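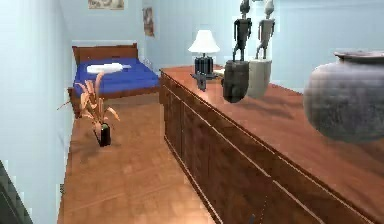

What happens at a Witport open day?

Visitors watch a home robot learn its way around a made-up apartment on a computer, and then they get to ask the people who built it whatever they like.

Witport is a household robotics workshop in Vundau that opens its doors to the public every October. I've gone a few times now, so take this entry as coming from a fan! The shop writes the software that lets a robot plan a path through a home and pick things up without knocking over whatever stands next to them. Most of that work is done in simulation, meaning the rooms exist only inside the computer.

The rooms

Witport keeps a library of 745 simulated rooms – kitchens, hallways, bathrooms and plenty of bedrooms. The bedroom with the blue bed cover is a good one to ask for. It's narrow, with a long dresser down one side, and the dresser top has a lamp, a pair of figurines on pedestals and a big round vase on it. Then there's a potted plant on the floor with leaves that curl out all over the place. Thin leaves are a pain for path planning (is that something to steer around, or can you brush past it?), and the staff will happily talk about it for as long as you let them.

The demonstration

The main demo starts at 2 p.m. and was run on my last visit by Natalina Serra, who leads the planning group. She gives the software a job, such as reaching an item at the far end of a piece of furniture, and runs it 100 times with small changes to the starting point. The tries go by fast on a big screen. When one goes wrong she stops and plays it back slowly, which for me is the best part of the whole day.

A full overnight batch is 1,000 tries. You don't see that one live, but you can look through the results from the night before and pick out any run you want to watch.

Names you'll hear

Charvát is the planner, the part that decides where the arm should go. Uvatex is the program that draws the rooms and works out what bumps into what. I mixed them up for an entire afternoon, so don't feel bad.

Getting in

Entry is free. Demo groups are kept to 4 people per screen, and the sign-up sheet is by the front door. Parking is on the street behind the building, and it fills up before lunch.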